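Getting marks off matte black tubes and holders without making them shiny

Posted in Home Care and Cleaning
June 29, 2018

Athina Sfakianakis

I have several matte black containers, all round and straight, open at one end, that I use on my desk and on the shelf over it. One holds pens, one holds rulers and long brushes, and the tall one holds rolled paper. Most came from a Borbridge store and one is a Medina that I got secondhand.

They looked great when they were new. Now they have pale smudges where people pick them up, and a chalky line at the lip where things go in and out. The Medina also feels slightly tacky in the warm part of the day.

I tried window cleaner on the smallest one. The smudge went away but there is now a patch that is shinier than the rest, and it shows up every time the desk lamp is on. I would like to clean the others and not repeat that. I would also like to know how to get the dust out of the tall one. My hand does not fit past the rim and the dust at the bottom has turned into a kind of felt.

What should I use, and can the shiny patch be fixed?

Edin Tomić

Dish soap and warm water. Don't use anything else. Window cleaner is too strong for that stuff and so is anything with a scrub pad on it. I wash mine in the sink with the coffee cups and they are fine.

For the shiny spot I think you are stuck with it. Turn it to the wall.

Reginald Doucet

I would be more careful than that about putting them in the sink. It depends on what they are made of, and a flat black finish can be several different things. Look at the bottom edge or any place where the finish has worn.

If it is black all the way through, the color is in the material and you can wash it with soap and water as Edin says. The flat look comes from a fine texture on the surface. Skin oil fills the texture and so does soap if you don't rinse, and both will look like a smudge. Rinse longer than you think you need to and dry it with a towel that doesn't shed. Old T-shirts are fine. Paper towels leave lint and they can polish the high spots if you press hard.

If you see a different color under the black, it is paint or powder coat. That can be washed too, but keep it short and don't soak it. Water gets in at the lip where the coating is thinnest, and if there is steel underneath you will get rust there first.
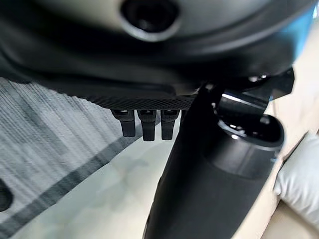
The third kind is the rubbery soft coating, and from what you say about the Medina I suspect you have that one. It breaks down with age. Heat and hand lotion speed it up. Soap will take the dirt off but the tackiness comes back in a few weeks. You can wipe the coating off completely with rubbing alcohol and a rag, and what is left is usually plain glossy plastic. It takes a while and it makes a mess, so wear gloves and put newspaper down. Do it with a window open. I did two of them and used up most of a bottle.

Don't use alcohol on the other two kinds unless you test it on the underside first. Leave the test spot for 22 minutes or so and look at it dry, under the same lamp that shows up the patch you have now. A spot that looks fine wet can look different later.

For dust in a deep one, tip it on its side and tap it over the trash before any water goes near it. Once that felt gets wet it sticks to the wall and you'll be picking at it with a stick. Then wrap a damp cloth over the end of a wooden spoon, hold it with a rubber band, and turn it as you push it down. A bottle brush also works if the bristles are soft. My brush is an 18 inch one from Hosuvari and it reaches the bottom of everything I own except an umbrella stand.

About the shiny patch, I have had some luck with a melamine sponge on solid plastic. Use it damp, with almost no pressure, over the whole side and not only the patch. You are dulling everything to match. It did not work at all on paint, where it made a second patch next to the first one. Try the back.

Athina Sfakianakis

Thank you. I checked and the small one is black all the way through, so I'll try the sponge. The tall one has gray under the black at the bottom edge. The Medina must be the rubbery kind, because I can dent it with a fingernail and the mark stays.

Is there anything I can put on the painted one afterward so it doesn't mark so easily?

Reginald Doucet

Don't put furniture polish on it. It goes blotchy and holds dust. Car places sell a spray meant for matte paint, and I use one from Drorner on a black lamp base. It helps a little with fingerprints. It won't hide a scratch. Let it dry overnight before you put paper in there or the ends of the rolls can pick it up.

Achilleas Sotiropoulos

The chalky line at the lip on mine was from pencil ends and rulers rubbing, not dirt. A soft white eraser took it off. Brush away the crumbs and wipe with a barely damp cloth. I do it every January when I clear the desk and it takes maybe a minute for each one.

I also cut a circle of felt for the bottom of the pen one. It stops the tips from clicking and I can pull it out with tweezers and shake it when it gets dusty. If you do that with the tall one, tie a string to the felt before you drop it in.

Edin Tomić

String is a good idea. I dropped a coaster in mine to do the same thing and it has been in there for 3 years.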